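The red and green bars, finally sorted (well, sort of)

I have been promising a post about the bars since January and I'm so happy to be writing it at last! If you've read this blog for a while you'll know I have a soft spot for plain, chunky shapes that you can pick up and push around. No instructions, no theme, no little faces painted on. Just bars.

These came from a clear-out sale over in Flanham, in a box marked "blocks, misc." I paid 10 dollars for the whole box and would happily have paid more. There were cubes and wedges too (they've gone to Jayanthi Sundaram, who has plans for them), but I only had eyes for the long ones. Brick red and a really deep dark green, my two favorite colors to see next to each other. My grandmother's kitchen in Liscombe had a floor in exactly that pair, and I think it got into my brain early.

They're not perfect. The red ones especially have had a life, with chips at the ends and a scuffed edge where the color has gone lighter. I thought about touching them up and even bought a sample pot, then put it back on the shelf. I like them scuffed!

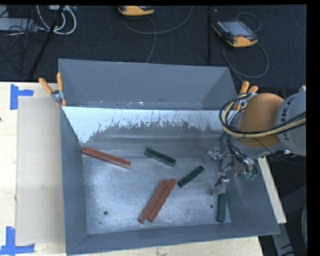
Anyway, storage. I tried a drawer first, and it drove me up the wall, as I'd forget which drawer and go through all of them. Then a cloth bag, which was fine until I wanted the one at the bottom. The big gray metal bin has been the winner by a mile. It's wide enough that the bars can lie any old way and you still see every one of them, and it's already so scratched and smudged inside that I never have to be careful with it. Toss them in, done. The noise is terrific, by the way. My sister can hear it from upstairs and has asked me to consider a towel. I am considering it.

What I love most is how they land. Two will end up snug against each other as if someone had lined them up with a ruler, and another goes off at an angle all by itself. I've started sketching the arrangements before I tip them out (pencil first, then two markers), and I'm up to page 33 of the notebook. A couple of those might turn into a quilt layout. Long strips, gray background, lots of empty space... I'm itching to cut fabric!

Next up I want to try a third color. Mustard, maybe? Jayanthi says cream. If you have opinions, leave them in the comments, and if you know of anywhere near Zastow that sells plain bars in a similar size, please please tell me.

Posted 11th April in Small Things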